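**Equipment planning, sorting cells: progress report for January**
Isthorpe site, 26 January 2022

The request on the table is for 2 more two-arm cells from Rovow, to go in next to the one we already run. I was asked to say by the end of the month whether the money should be released. My answer for now is no, or at least not all of it.

The Rovow quote leans on a figure of 1000 picks per shift. We have not come close to checking that. Our own log holds 1618 attempts since the cell was set up, spread over many short sessions, with long gaps while someone reset the blocks or restarted a controller. The success rate of 94 percent that went around in the last update counts only blocks that were lifted. It says nothing about whether they ended up in the right compartment, and I would like that number dropped from the slides until it does.

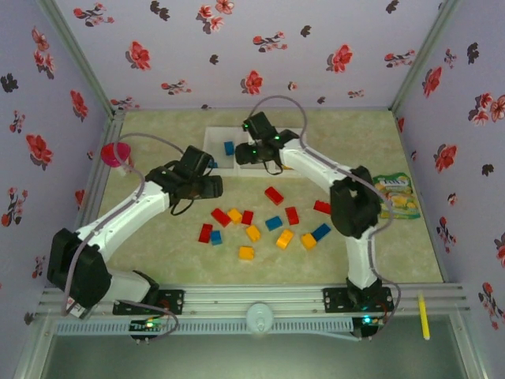
*Sorting cell at Isthorpe: both arms over the divided tray, red, yellow and blue blocks on the mat.*

Toy blocks are a fair place to start, but they are light and have clean edges. The parts Landulau wants handled are neither. Before we buy anything I want a trial with a box of real parts, run by the operators with no one from Rovow in the room.

Costs still missing from the quote:

- spare grippers and replacement cables
- the service contract after the first year
- floor space and power for the added cells
- operator hours for resets, which we currently don't track at all

Briggs has offered a lease on a comparable setup. The monthly rate looks high, but we could send it back, and the Rovow units can't be returned once they are installed. I have asked both for written terms and so far only have a brochure from each.

Spending this month was limited to small items and stayed inside the budget. I suggest we hold the purchase, pay for the parts trial out of what remains, and look at the lease again when the terms arrive.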